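Small Wooden Cabinets: Hinges, Doors and Finish

Open both doors fully before working on a cabinet. Check each hinge screw with a hand screwdriver; a power driver strips soft wood at the higher clutch settings. If a screw spins freely, remove it, pack the hole with glue and a sliver of hardwood, trim flush and leave it for 16 hours.

Doors that rub at the top usually have a loose upper hinge. Tighten that one first, then recheck the gap. Plane the edge only if the rub remains - wood swells in humid weather and shrinks back by March.

For grooved panels, dust along the grain with a dry brush, then wipe with a cloth wrung out in plain water. Sand rough spots with 200 grit and stop at bare smoothness. Wax goes on thin, inside faces included, and gets buffed after 23 minutes.

Leave the doors open overnight before putting anything back.
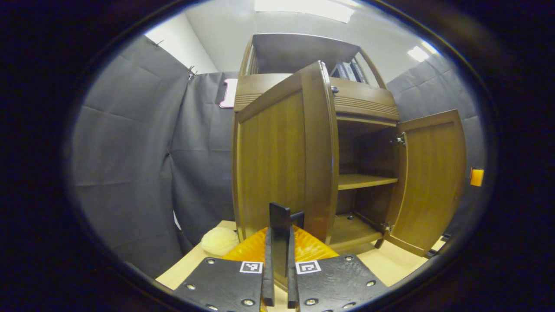

Can the inside be waxed the same day as the hinge repair?

Wait until the glue has cured, then wax. Wax on a fresh joint keeps later glue from holding.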